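Mudthorpe Allotment and Orchard Society
Minutes of the ordinary meeting, 17/11/2024

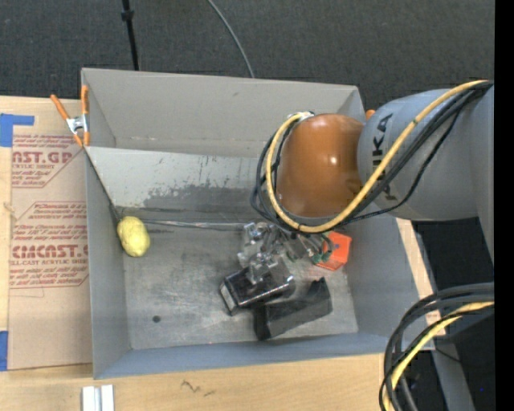
1. Attendance and apologies
Present: Yasaman Golestani (chair), Colm Mac Suibhne (minutes), and 11 plot holders as signed in the book. Apologies were received from the holders of plots 2 and 27. The meeting opened at 2 p.m.

2. Minutes of the previous meeting
Approved with one correction. Under item 5, "north ditch" should read "north hedge."

3. Water supply
The standpipe by the Essien Lane gate has a worn valve and does not close fully. Mac Suibhne obtained a price from Pultero for replacing the valve and the first three feet of pipe. The price does not include digging. Agreed to accept it, with plot holders to open the trench beforehand. The supply will be shut off at the main for the winter once the work is done. Holders who need water after that date are to draw from the rain tanks and replace the lids.

A request for a second standpipe at the east end was discussed. Golestani noted that the ground there is lower and the pipe would need a drain point. Deferred.

4. Orchard
Canker was reported on two of the older apple trees. Affected wood is to be cut back to clean tissue in dry weather and removed from the site. It must not go on the shared compost. Pruning of the plums is to wait until summer. The stakes on the three young pears are to be checked and the ties loosened.

5. Compost and green waste
The left-hand bay is full and closed to new material until it has been turned. Bindweed and couch grass roots were again found in it. Agreed that a notice be fixed to the bay listing what may not be added.

6. Seed order
The group order will go to Braveo as last year. Forms are to be returned to Mac Suibhne by the end of November. Onion sets and seed potatoes are to be listed separately, as they ship later. Late forms will not be added.

7. Paths
The main path floods between plots 11 and 14. Wood chip was proposed and not agreed. Golestani to price gravel and report back.

8. Any other business
The shed padlock is stiff and is to be oiled. A key is still outstanding from a former holder; Mac Suibhne to write again.

The meeting closed at 3:27 p.m.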